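About Vurkberg Lost Animal Search

We look for dogs, and now and then cats, that have gone missing in hill country. We are a small company with a radio mast on loan, a van that needs a clutch and an office above a bakery in Penau. People usually find this page late at night after reading a lot of promises elsewhere, so we'll try to keep ours few.

Who we are

The company started with two people who had worked on ski patrol and were tired of hearing that a dog had "surely" made its own way down the mountain. Some do. Plenty don't, and in our view the ones that get written up in the paper give owners a strange idea of the odds. We have never published a success rate. The figures we see on other sites tend to count any dog that came home while the firm was on the phone, including those that walked up to the back door by themselves.

We cover the Zernberg valley and the slopes on both sides of it, up to 3000 meters. Past that height we pass the call to people with more rope than we have. If the avalanche bulletin says stay off a slope, we stay off it, whoever is asking and whatever they offer to pay. We have lost customers over this and will probably lose more.

What we do

Most of the work is dull. We phone farms, check feeding stations, put up printed notices where people park, and walk the same tracks at dawn and again at dusk. A frightened dog often won't come to its own name, and a search party of cheerful strangers shouting that name can push it into the next valley. We ask owners to keep the crowd at home for the first night. Many don't like hearing this.

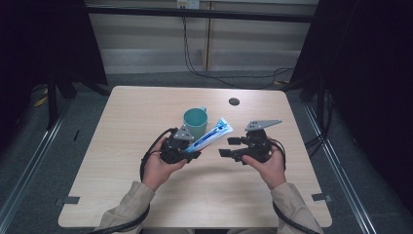 We own a thermal drone and we have doubts about it. It does well over open snow on a cold morning. Over thick spruce it mainly finds deer, and we have walked a long way uphill to look at a warm rock. If a firm tells you the drone will do the whole job, ask what they plan to do under the trees. We charge nothing extra for flying ours, which seems fair given the rocks.

We don't work with pet psychics. We are asked about this more than you would think. If one has given you a location and it's on our way, we'll look there, and we'll log it the same as any other tip.

What it costs

A search is billed by the day, and the first phone call is free. After 3 days we stop and talk it over with you before billing any more. Sometimes the right answer is to leave a trap and a camera in place and go home, and a trap costs far less than we do. There is no "platinum" plan. We were advised to add one by a marketing consultant and we still don't know what would have been in it.

Our other office

The second base, in Fajardo, opened last November and is still finding its feet. It handles calls and trap rental only. Please don't drive there expecting a search team. If the sign on the door says closed, it probably is, even when the website says otherwise.

Before you call

Have a recent photo, the chip number and the exact spot where the animal was last seen, by you or by someone you trust. Leave a worn shirt and some water at that spot. Take "spotted near the lake" messages from strangers with some caution, and never send money to anyone who claims to have your dog but can't send a picture of it.

The phone is answered from 6 a.m. to 10 p.m. during the ski season and at less predictable times the rest of the year.

Page last updated October 19, 2022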